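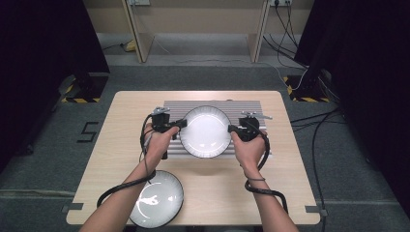

December 25, 2018

Quiet building, nobody else's radio on, so I finally gave the plates a proper go. Notes before I forget everything over the break.

Set: the white Darari dinnerware with the dark line around the rim, one flat plate and one deep one. Table is the light wood-grain one in the middle of the carpeted room. I used the gray ribbed platform as the resting place for the flat plate again and I like it better every time. On the bare tabletop a plate with a shallow rim sits so low that there's hardly any room to get under the edge. The ribs lift it a hair and you get a little daylight at the grooves. Would love to try one with wider grooves – Prastirley has one in the catalog but it's 90 dollars and I'm not paying that for a slab with lines in it.

Task today was just plate up, across, down, no stacking. Both sides at once, coming in level. If one side gets to the rim early the plate scoots along the ribs and you end up chasing it (I chased it a lot this morning!). What helped was waiting with both sides close to the rim, taking a breath, then closing. Got 9 clean ones in a row before lunch, then dropped the tenth from maybe a finger's width up. No chip. These things are tough.

The deep one is a different animal. The wall curves away from you so there's less to hold, and if it starts out tilted it wants to keep on tilting. Tried it 7 times, kept 2. I think it needs to start flat and I need to come in lower, but I was getting grumpy so I quit there. Also the glaze throws a nasty glare under the ceiling lights. Moving it nearer to me didn't do a thing for that. Could try switching off the front row of lights, or hang something over them – ask at Brusdale, they had the same complaint about their glass trays.

Washed both plates with the green soap, dried, back on the second shelf with the paper towel between them. Please keep the towel there, the dark edge on the old set got scuffed from being stacked bare and now it looks like somebody drew on it.

To do:
wipe the grooves with a toothbrush, crumbs get down in there
felt dots for the corners of the platform, it creeps toward the far side
find the Ketilsson bowls, last seen in April in the box with the cutting boards
try the deep plate on a folded dish towel
same flat plate, left side leading on purpose, just to see how far it slides

Leftover cookies are in the tin by the sink. Take them, I mean it, I've had too many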